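Kleiner Thread für alle, die mich fragen, was ich beruflich mache, und dann beim zweiten Satz aufs Handy schauen. Es geht um Roboter, die Küchenkram sortieren sollen. (1/9)

Die Methode heißt bei uns Plisora. Kurzfassung: Der Roboter lernt aus Vorführungen, aber niemand steuert dabei einen Roboter. Man nimmt die Greifer selbst in die Hand und räumt auf. Ich habe dafür studiert. (2/9)

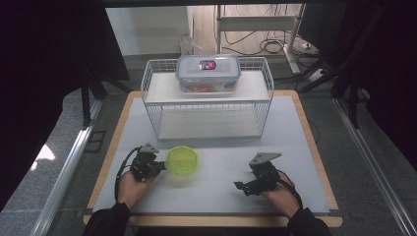

Bruvwood, im Dezember

Schüssel in Hellgrün, Dose mit blauem Deckel, ein Drahtregal. Mehr Requisite braucht Spitzenforschung nicht. (3/9)

Im Datensatz liegen jetzt 2000 Vorführungen. Geplant waren mehr, dann kam mein Handgelenk dazwischen. (4/9)

Interessanter Teil: Wir haben 647 davon rausgeworfen, und zwar die hektischen. Alles, wo jemand zweimal nachgefasst oder die Dose eher geschubst als gehoben hat. Das neue Modell aus dem Rest scheitert deutlich seltener als das alte aus allem. (5/9)

Mein Beitrag zum Ergebnis besteht also zu einem guten Teil darin, dass meine eigenen Daten gelöscht wurden. Steht im Paper etwas vornehmer. (6/9)

Schwierigster Gegenstand bleibt Draht. Dünn, hell, überall Lücken – die Tiefenschätzung hält ein Gitter gern für eine Einladung. Anozie, unser Auswerteskript, führt dafür inzwischen eine eigene Fehlerklasse. (7/9)
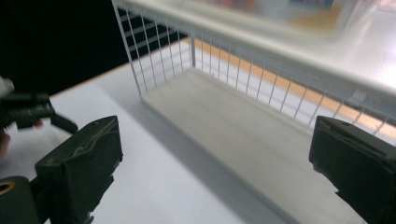

Warum nicht einfach alles in der Simulation lernen?
Weil weiche Greiferbacken und verbogener Draht sich dort nur mit viel Mühe so benehmen wie auf dem Tisch. Wir haben es 3 Monate lang versucht und hatten danach einen Roboter, der ausschließlich in der Simulation ordentlich war. (8/9)

Nächster Schritt: 17 neue Gegenstände, die das Modell noch nie gesehen hat. Ich bin für Tupperdosen ohne passenden Deckel, wurde aber überstimmt. Preprint kommt, sobald wir uns auf die Achsenbeschriftung geeinigt haben. (9/9)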